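**How many people can join the Skundton toy swap?**
We cap it at 77 families, and last September we got there by lunch! Put your name down early with Nicanor (he keeps the list at the Devberg hall).

**Can I bring dog toys as well as kids' stuff?**
Please do! Dogs have their own table, and it's a favourite.

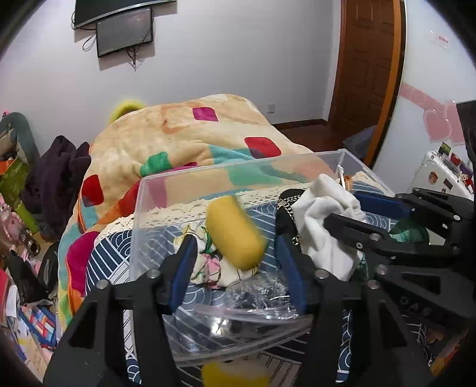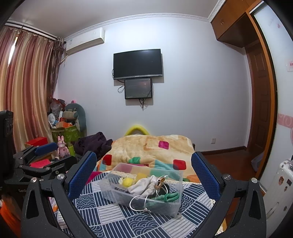 **What do I do with toys that have missing pieces?**
Pop them in a bag marked "bits" and leave it at the front desk. Rutilio Ledesma matches up orphan parts all year long, and he's brilliant at it. He once rebuilt a whole 200-piece marble run!

**Is there a fee?**
Entry is free. Tea and colouring sheets are too.

**When do the doors open?**
9:30 am, with set-up from 8.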